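Can I repaint a scratched metal bin or is it a lost cause?

Asked by Joanne Rudd, February 9, 2024

I picked up an old gray bin at a yard sale in Darnville for 8 dollars and I love it, but the paint is coming off the inside in flakes. Do I have to strip all of it? I'd like to keep potting soil in there by August!

2 answers

1. tosance_gal
No need to strip it all. Scrape whatever lifts, sand with 100 grit, then go over it with 400 — wipe it down, prime, two thin coats.

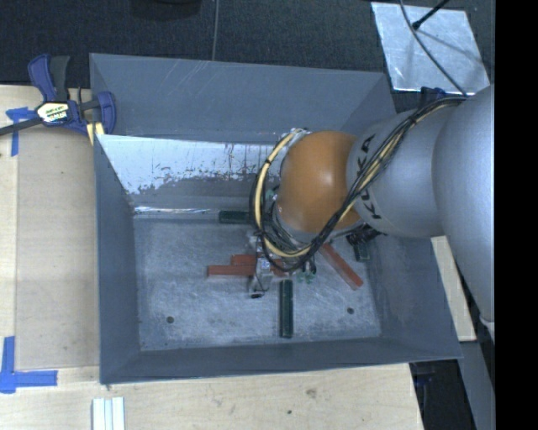 2. wainwright373
Just line it with a trash bag lol. Paint won't last with a trowel banging around in there anyway. If it's really old I'd test for lead first though.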